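Shape Blocks and Maple Board: Frequently Asked Questions

What comes in the Bruvcombe set?
Plastic blocks in several shapes and colors, packed in a cotton bag. The maple board is sold separately. Many customers already have a table or tray they like, so we stopped bundling the two.

Can I buy single blocks?
Yes. Cubes, cylinders, stars and the other shapes are listed one by one on the Spares page. Pick the color from the menu before you add to the cart.

Will my board look like the one on the website?
Not exactly. It will be the same pale maple, but the grain is different on every piece.
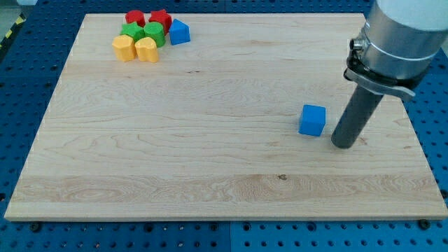 Small knots and darker streaks are normal and we do not treat them as faults. If a knot is loose or has an open crack, send a photo to Amra Petkov at the Nurneck shop within 12 days of delivery and she will arrange a swap.

How do I clean the blocks?
Warm water and dish soap. Let them air dry. Please keep them out of the dishwasher, as we have had a few come back warped.

How do I clean the board?
Wipe it with a damp cloth and dry it right away. Do not soak it. Rub in a little mineral oil when the surface starts to look dull.

How can I sort the blocks?
By color is easiest for most children. Keep the reds together, then the greens, then the yellows. A blue cube set off by itself makes a good starting piece for "find one the same color."

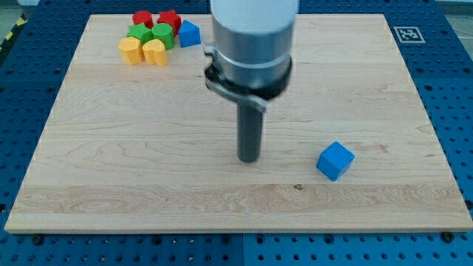
Photo: Kastriot Ivanov / Bruvcombe

Shape is harder. A star can be red or green, and some children will keep going back to color for a while.

Do you ship to schools?
Yes, and purchase orders are fine. Orders over $70 ship free.

Page updated January 2026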